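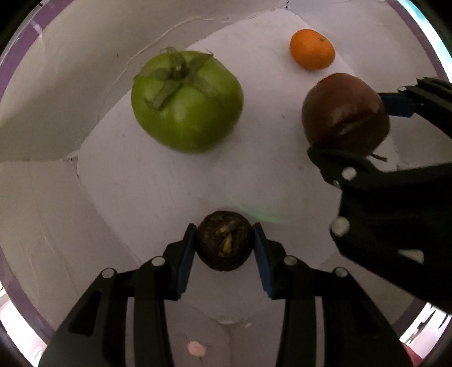

According to one buyer at Citcombe, the shriveled pieces cause more trouble at the sorting table than the big green tomatoes ever do, and the mat should be judged on those first. The buyer runs mixed trays and wanted a surface where a dark, dried fruit shows up as clearly as a fresh one.

Ekeris Talness Sorting Mat, white

The Talness is a flat mat for hand sorting and grading of round produce. It lies on any level table and needs no fasteners. The surface is plain matte white with no printed grid, so stem scars, splits and scuffs on dark skins can be judged without a pattern behind them.

Specifications
Width: 500 mm
Depth: 373 mm
Thickness: 6 mm
Color: white
Edges: square cut, unbevelled
Sold: singly or in packs of 8

Use
Work with one layer of fruit. Ribbed tomatoes sit steady on their own base and can stay calyx up. Smooth round fruit may roll on a table that is out of level — check the table before checking the mat. Keep dried or withered pieces apart from sound fruit and clear them at the end of each tray.

Lighting matters more than mat color for very dark skins. A lamp set low to one side brings out a split better than one directly overhead. Glossy fruit will show a highlight either way; turn it a quarter and look again.

Cleaning
Wipe with a damp cloth and mild dish soap, rinse, dry flat. Tomato juice left overnight can leave a yellow ring, most of which comes out with a second wash. Do not fold. Do not use as a cutting surface; knife marks hold dirt and cannot be polished out.

Compatibility
Fits the Lai tray stand, old and new pattern. On the old pattern the front lip sits slightly proud of the mat. The Talness replaces the gray version, discontinued in February. Gray mats are the same size, and the two may be laid edge to edge.

Ekeris — Produce Handling Supplies | Contact | Returns | © Ekeris | Back to top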